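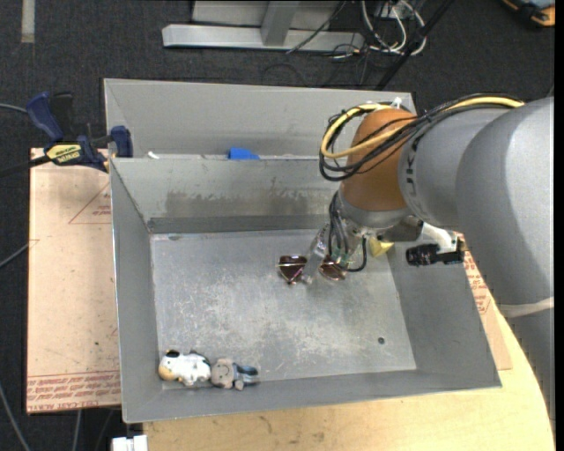
Can small toys be kept all together in one bin without losing track of them? They can, as long as the bin is wide and shallow enough to see the whole floor at once.

That is the first thing the owner of Joubert, a secondhand toy shop in Grumville, wants every parent to hear. She has been sorting other people's toys for 21 years and she still lights up when a new box comes through the door.

"I love the little ones best," she says. "The animals, the dolls, the bits that belong to some set we'll never find. People think it's junk and I'm standing there thinking, oh, look at you!"

Her favorite containers are metal. She likes them gray, scuffed and heavy, with sides that slope, so nothing hides in a corner. A toy cow, white with black patches, can lie right up against a gray doll and you still spot both of them in a second. "Try that with a deep fabric basket," she says. "You'll be digging until dinner."

And the scratches? She's all for them. "A bin with a worn floor is a bin that gets used. I wipe mine down and that's it. I never polish."

We talked for a while about shiny things, which she admits are her weakness. Anything dark red or coppery with a gold-colored edge goes in with the toys at first, even when she has no idea what it is. Kids sort by what catches their eye, she says, and a shield shape with a bit of gleam on it will beat a stuffed bear any day.

Her system at home is simple: 2 bins, one for figures and one for everything else, and a swap in June when her grandchildren come over from Stisau. Whatever hasn't been touched in seven weeks goes to the Fendbridge toy exchange.

"Someone there will be thrilled with it," she says, already reaching for the next box. "I was, when I found it."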